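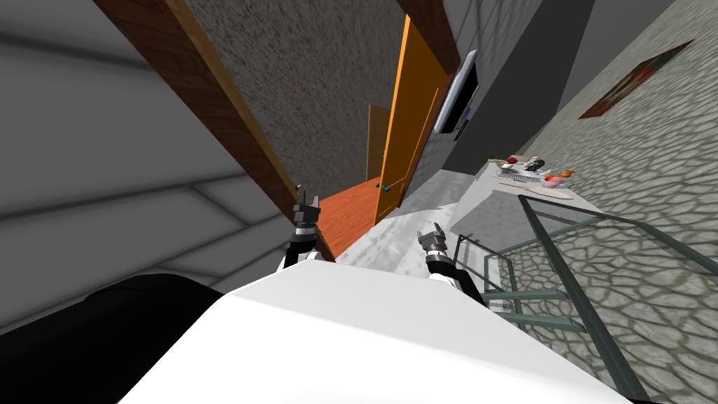

Figure 12.1 A robot with two arms, shown in a computer-rendered room.

Chapter 12
Staging a Play

A script gives the words and very little else. The director and designer must decide where the actors stand, what they wear, and how much of the stage the audience sees.

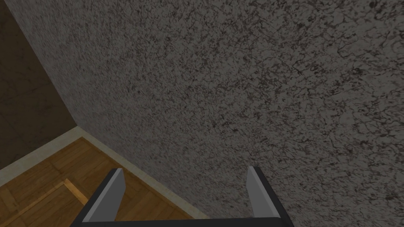 Noreen Madigan directed the same comedy at the Hovlow Theater 2 times, first with a full set and later with one bench. The second version ran shorter — the scene changes were gone. Section 12.1 compares her notes for both productions, starting with the opening act.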